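Ravinder Hawthorne
Wednesday, December 31, 2025

**1/** Last night of the year and I finished the Lazaridis sourdough book! All 44 recipes, started in August, and I'd happily go again tomorrow.

**2/** Favorite by a mile: the rye with caraway on page 80. Dense, a bit sour, ridiculous with butter. I've made it 9 times — my neighbors have started hiding (kidding, they ask for seconds).

**3/** Worst: the olive twist. Three tries, three bricks. I'm blaming the Toletti flour, which drinks water like crazy.

**4/** Navy over white at home, and I still love it.

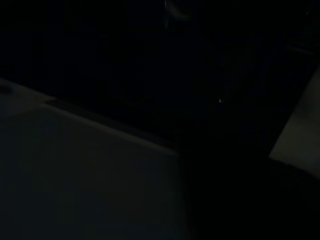
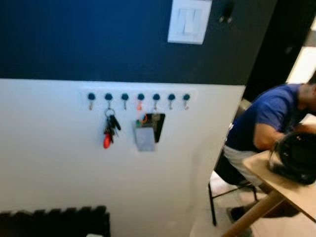 **5/** Astier wrote back that the twist needs an overnight rest in the fridge and way more water than the book says, and that bread flour beats all-purpose there every time.

**6/** OK so that's tomorrow's plan! Starter is fed, olives are pitted. If anybody has a good seeded loaf for January, send it over — I have more than 3 bags of rye to get through.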